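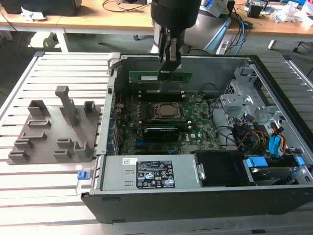
A memory module held over the motherboard of an open desktop tower.

Grade Skipping at Gestbridge School: Frequently Asked Questions
Last updated Tuesday, January 23, 2018

Who can request a grade skip?
A parent, a classroom teacher, or the student. Requests go to Chutima Kaewkla in the Prisbridge office on the standard form.

What testing is required?
One ability test and one achievement test in reading and math. Achievement testing is given at the level of the grade the student would enter. Scores older than 11 months are not accepted.

Can a student move up in one subject only?
Yes. Use the same form and check "single subject." Bus times do not change, so the class must fall within the student's regular school day.

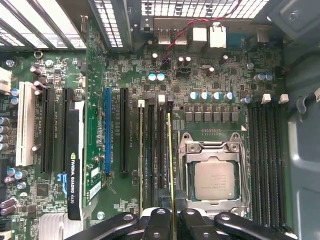 How long does a decision take?
Up to 22 school days from the date all scores are received. The decision is mailed and lists the scores used.

Is there a trial period?
Yes, nine weeks. The student may return to the earlier grade at any point in the trial, and the transcript will not show the move.

Does a skip affect high school credit?
Only if a credit course is passed over. In that case the student must pass the final exam for that course.

How do we appeal?
Write to Volkan Kılıçarslan, Room 345, within two weeks of the mailing date. New test scores may be attached.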